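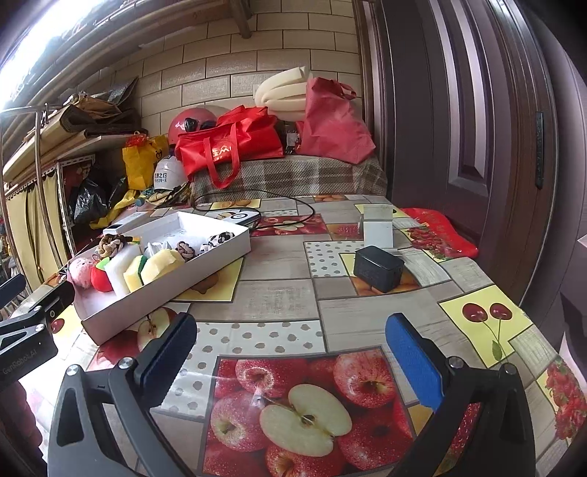

Figure 3. Mixed tray on a printed vinyl cloth (apple panel in the foreground). Plush, sponges and rope toys share the one tray.

4.2 Soft goods that share a tray

The first set of households kept soft things apart. Bath toys in the bath, sponges at the sink, dog things by the back door. The second set did not, and most of this section is about them. Figure 3 is typical of what we came to call a mixed tray: an open white cardboard tray, soft toys at one end (a pink pig, a round red tomato), kitchen sponges stood on edge next to them, knotted rope toys behind. All of it is soft, all of it is small enough to pick up in one hand, and that seems to be the rule the sorter was following. Use comes second or not at all.

We did not expect this. The coding sheet, drawn up by Kanaujia before the first visits, had separate rows for "cleaning", "play" and "pet" and no row for a container holding all three. Pal added one after the Joshi Street visits and the earlier sheets were recoded to match. Agreement between the two coders was fair on contents, poor on purpose. Where we disagreed on purpose we kept both codes, see Section 3.4.

Three things about mixed trays are worth setting down.

First, the container. Nearly always something that came into the house for another reason: a tray from a carton, a shoebox lid, the bottom half of a fruit box. Low sides, no lid. People told us they wanted to see everything without digging. One participant in the Eltatetti flats had bought a proper lidded tub, used it for a week, then gone back to cardboard. "Too deep, I just kept tipping it out." Low sides also mean overflow, and things end up next to the tray or half under it, like the brown cookie-shaped piece in Figure 3. We coded these as "near tray" but participants mostly spoke of them as in the tray. Asked to list contents from memory, they included the near items without seeming to notice the diffrence. Our code is probably too strict here. Left it as is for consistency.

Second, grouping inside the tray. Even where the mix looks careless there is often some order. Sponges in a row, on edge, different colours and sizes but together. Plush with plush at the near end. Ropes toward the back, although spread out, with one at the far end on its own. A small white crumpled plush sits in among the rest and fits no group we could name. This sort of partial order came up again and again: two or three clear clusters and then a remainder. When we asked about the remainder the answers were short. "That one goes wherever." We tried a finer measure of clustering (nearest like neighbour) and dropped it, the trays are too small for it to mean much.

Sponges deserve a further word. They stand up. Plush slumps, rope rolls a bit, but a sponge put on edge against another sponge stays where it is and works as a sort of divider. In several homes the sponge row marked the line between toys and everything else. Whether anyone meant it to, we can't say. A participant at Dusero, asked straight out, said she stood them up because they took less room that way. Fair enough. Note that two-layer sponges with a scouring side were treated the same as plain ones for sorting, though not for use.

Third, the cloth. We had not planned to record table coverings at all. But busy cloths change how people look for things. The cloth in Figure 3 is printed in panels, with red apples, a large cut half apple, wood-grain, polka dots, and a plain object is easy to lose against it. The cookie-shaped piece lies on a yellow panel and stands out well enough. Put a red round plush down on the red apple panel and it is another matter. Participants with patterned cloths used the tray partly as a clear background: things went back in so they could be found. Participants with bare tables were more relaxed about leaving items out. The effect is small and our groups were uneven, so we only mention it. A proper test would swap cloths within the same household. Planned for November.

Length of use. Of the 33 households that finished the diary, 7 were still using the original tray at the end. Most of the others had replaced the tray with one much like it, and put the same things back in. The contents outlast the container. Sponges were the main exeption, they leave the tray when they are needed at the sink and a new one takes the spot, often a different colour. Rope toys stayed longest. Plush came and went with the children.

Limits. Visits were short and people tidy up before visitors, we heard this more than once. The Simus households were recruited through one school newsletter and lean toward families with younger kids. Hygiene was outside our scope; several participants raised it themselves, mainly the question of dog rope next to dish sponge, and two had since split the tray because of it. Both split trays went back to mixed before the diary closed. We have no good account of why, and the follow-up calls did not help much. One of the two said only that the second tray had ended up holding batteries.

Section 4.3 turns to hard goods, where sorting by use was far more common and the trays had lids.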